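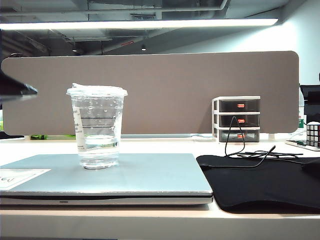 The Cup Always Lands on the Laptop
What our desks say about us, and why the cables are winning

By Joelle Semaan

Every office has an official surface for drinks. At Godska, a small design and accounts firm that occupies one and a half floors over a pharmacy, it is a set of cork coasters ordered in November by Hussam Zoubi, the office manager. The coasters are very nice. They live in a cabinet, still in their wrapper, and the drinks live on the laptops.

"A closed laptop is flat, it's in front of you, and it's the only thing on the desk you know is level," says Rania Kanaan, who handles the firm's contracts and has given the matter some thought. She is aware that a cup of water and a computer should be kept apart. She is also aware of the speed limit on the road outside.

I spent two mornings at Godska looking at desks, which is a strange way to be a guest. People apologize to you before you have sat down. The desks are white, a color chosen by someone who must have pictured them bare, and they are divided by long taupe fabric partitions with rounded corners. The partitions were meant to give privacy. They hide your neighbor's screen and do very little about his lunch.

Then there are the drawers. A while back Zoubi bought little desktop units, white on the outside with dark see-through drawers and orange-red tabs to pull them by. They were supposed to swallow the pens, the chargers and the adapters for machines the firm no longer owns. Most of the chargers got as far as the front of the unit. A cable hung over a drawer is, in the local view, a cable that has been put away.

Shadi Abu Hammour makes a decent case for this. He used to coil his and shut it in the bottom drawer, he says, and every afternoon at around 2 he would have to get it out again, find the end, and lose the mood. Now it hangs where he can grab it. It also crosses his mouse pad, so that his cursor sometimes stops dead in the middle of a spreadsheet, but he has learned to steer around.

Driss Fawzy, who runs a one-man tidying service called Majali and charges 170 an hour for it, was less forgiving when I showed him my notes. He would start with the cable. One strip of hook-and-loop tape, one clip on the back edge of the desk, and the thing never comes near the mouse again. The drawers he would leave alone, provided each one holds a single kind of object. The cup he would move to the side you don't write with, behind the mouse, on something with a rim.

And the toys? I had expected trouble there. Godska is fond of a Rubik's cube, and I have yet to see one solved. Fawzy shrugged. One toy per desk is fine by him – it gives your hands something to do on the phone.

I passed all of this along to Zoubi, who wrote it down and went to look for the tape. He thought it was probably in one of the drawers. When I left he was on the second unit, and his coffee was on his laptop.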